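Habt ihr schon mal versucht, einen Schwamm zu essen? Ich schon. Na ja, fast! Als ich klein war, lag in unserer Spielküche so ein gesprenkeltes graues Ding, und ich war felsenfest überzeugt, das sei ein Stück Kuchen mit Mohn. Meine Nachbarin Safta Chiriac hat gerade noch rechtzeitig gerufen: „Halt, das ist zum Spülen!“ Seitdem schaue ich mir Spielküchen sehr genau an. Und heute nehme ich euch mit.

## Warum sieht Spielessen aus wie Essen?

Echtes Obst ist ziemlich kompliziert. Schneidet mal (mit einem Erwachsenen zusammen) eine Kiwi auf: außen eine braune, pelzige Schale, innen grünes Fruchtfleisch, dann viele kleine schwarze Kerne und in der Mitte ein heller Fleck. Wenn jemand eine Kiwi zum Spielen basteln will, lässt er das meiste davon einfach weg. Oft reicht ein grüner Kreis, und schon denkt euer Kopf: Aha, Kiwi! Oder Gurke! Das kommt ganz darauf an, was ihr gerade kochen wollt.

Euer Gehirn ist nämlich ein richtiger Lückenfüller. Es kennt Kiwis, es kennt Gurken, und sobald es etwas Rundes und Grünes sieht, malt es den Rest selbst dazu. Deshalb kann in einer Spielküche auch ein Bauklotz ein Stück Butter sein. Oder ein Fischstäbchen. Oder eine Packung Nudeln, wenn man sie beim Kochen ordentlich schüttelt.

## Das Tablett ist der wichtigste Platz

Ich finde ja, ohne Tablett macht die ganze Küche keinen Spaß. Alles kullert vom Tisch und landet unter dem Sofa, und da liegt es dann bis Februar. Ein gutes Tablett hat einen Rand, der ein bisschen hochsteht. An diesem Rand bleiben die Sachen liegen, auch wenn ihr mal wackelt. Echte Kellnerinnen und Kellner nehmen aus demselben Grund gern Tabletts mit Rand. Probiert es aus: Legt eine Murmel auf ein flaches Brett und dann eine auf ein Tablett, und lauft damit einmal durch den Flur. (Bitte nicht auf der Treppe!)

Die Ecken sind bei vielen Tabletts rund. Das ist angenehm an den Händen, und beim Abwischen kommt man mit dem Lappen besser hin. In spitzen Ecken sammeln sich Krümel, das kennt ihr bestimmt von der Brotdose.

Zum Tablett auf meinem Bild passt das wunderbar: Es ist rosa, hat runde Ecken und einen glänzenden Rand. Ein hellgrauer Klotz steht aufrecht davor, und auf dem Tablett liegt ein Schwamm mit lauter winzigen Pünktchen. Findet ihr auch die grünen Kreise und das weiße Spielmesser?

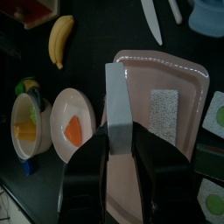

## Wozu hat der Schwamm Löcher?

Jetzt wird es ein bisschen nass! Ein Schwamm ist innen voller kleiner Hohlräume. Solange er trocken ist, steckt darin Luft. Haltet ihr ihn unter Wasser und drückt ihn zusammen, blubbert die Luft heraus. Lasst ihr dann los, macht er sich wieder dick und saugt das Wasser ein. Das Wasser kriecht sogar von selbst in die ganz feinen Löcher, auch nach oben. Dafür gibt es ein langes Wort, das ihr beim Abendessen sagen könnt, um alle zu beeindrucken: Kapillarwirkung.

So könnt ihr es selbst sehen:

1. Gießt ein wenig Wasser in eine flache Schale. Eine Pfütze genügt.
2. Stellt einen trockenen Schwamm hochkant hinein.
3. Wartet 2 Minuten und fasst ihn dann ein Stück über dem Wasser an.
4. Drückt ihn über einem Becher aus und schaut, wie viel herauskommt.

Bei mir war der Becher beim ersten Mal kaum bedeckt, weil ich viel zu ungeduldig war. Beim zweiten Mal habe ich nebenbei ein Brot gegessen, da ging es besser.

## Und das Messer?

Spielmesser sind oft stumpf und deshalb prima zum Üben. Mit Knete geht das toll: eine Wurst rollen, eine Hand hält fest, die andere schneidet. Die Finger der Haltehand krümmt ihr ein wenig nach innen, als wolltet ihr eine Katzenpfote machen. Richtige Köche halten ihre Finger genauso, und Safta Chiriac auch, wenn sie Zwiebeln schneidet.

Wenn ihr fertig gekocht habt, kommt alles zurück aufs Tablett, und den Tisch wischt ihr mit dem Schwamm ab. Der wird danach gut ausgedrückt und zum Trocknen hingestellt. Und bitte nicht hineinbeißen, er schmeckt wirklich nicht nach Mohnkuchen!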